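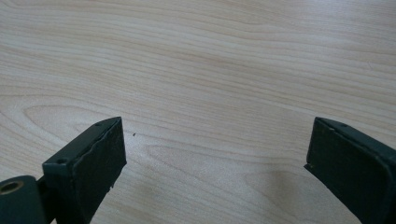 Tabletop, light wood grain

Filed under: Media & Politics > Broadcast > List archive
Search this archive Go Advanced search

Subject: Re: Gatside Report segment on the radar trailers, headline vs. transcript

On the list, a subscriber wrote:

> I watched the Gatside Report clip that went around last week and I don't
> see what the fuss is about. The host said the state should "pull every
> dime" from Litberg until the city council backs down on the radar
> trailers. That's what the headline says he said. If a host goes on TV and
> calls for cutting off a city, I don't think it's unfair to print it.
>
> Also, does anyone have the full hour? The station's page only has the
> short clip, and the closed captions on it are a mess.

I have the full hour. I record the show through Ķēniņš, which keeps the caption file along with the video, and I corrected the captions by ear for the part in question. The segment runs 5 minutes in the full broadcast. The clip on the station's page is a good deal shorter and starts after the guest has already spoken twice.

The words in the headline were said. I'm not disputing that. The order matters, though, and the clip doesn't give you the order. Here is my transcript of the exchange, with the crosstalk left out:

> GUEST: The legislature has one tool, and that's the road money. They could
> hold it back tomorrow.
>
> HOST: All of it?
>
> GUEST: They could hold back all of it.
>
> HOST: So pull every dime. Pull every dime from Litberg until the council
> backs down. Is that what you want?
>
> GUEST: I'm saying they could.
>
> HOST: Well, I might be for it. I'd want to see the list of what gets cut
> first.

The clip begins at "So pull every dime" and ends at "backs down." The question that follows is gone, and so is the guest's answer. You can still argue that he was endorsing it. "I might be for it" is not a no. But a reader who sees only the headline and the clip would think he came up with the idea and had no reservations, and neither one is right.

The headline also went through some changes. The first version I saw on the Gatside site said the host "weighs" cutting off Litberg. By that evening it said "demands." The text underneath stayed the same both times and it never mentions the guest. I saved both versions. Two other sites picked up the "demands" version and as far as I can tell neither of them linked to the broadcast.

On the money itself, both the segment and the write-up have a problem, and this bothers me more than the headline. The figure on the screen was 900 trailers statewide, with the Clusix logo next to it. The council packet for Litberg says Clusix would supply 2 trailers under a trial that starts in July. The 900 is the company's total for every customer it has in the state, and it includes the message boards that only tell you your lane is closed. Those don't measure anything. The host read the number out as if it were the number of speed cameras, and the guest didn't correct him.

The packet is 146 pages and most of it is about storm drains. The trailer item is near the back, after the drain maps. If you want to read it, look for the purchasing section and skip the cover memo, which describes an earlier draft. The trial has an end date and the council has to vote again to extend it. None of that was in the segment or in the write-up.

To your question about fairness: I think a site can print a quote like that. I would want it to do three things if it does. Say who brought the subject up. Keep the question mark if it was a question. Link to a recording long enough that people can check. The Gatside people own the recording, so the last one would cost them nothing.

I wrote to the station through the form on their contact page and asked whether the full segment would be posted. I got the automatic reply and nothing since. If anybody here has had better luck with a direct address for the web desk, please send it to me off list.

A few housekeeping points on the recording:

- The caption file has the guest's lines marked as the host's in two places. I fixed those. If you pull your own copy from Ķēniņš you will see the uncorrected version, so don't be surprised when it doesn't match mine.
- The sound drops for a moment right before "All of it?" I'm confident about the words, less so about the tone.
- I can't post the video to the list. The attachment limit is too small and the archive strips it anyway. I can post the corrected transcript of the whole hour as plain text if people want it.

The rest of the hour was the school bond and a long call-in block, and there's nothing in it about the trailers except one caller who asked whether the tickets would go on your insurance. The host said he didn't know. The packet says the trial units don't issue tickets at all, they display your speed and log it.

Please trim the quoted text when you reply. The last thread got hard to read by the end.

Last updated: April 29, 2023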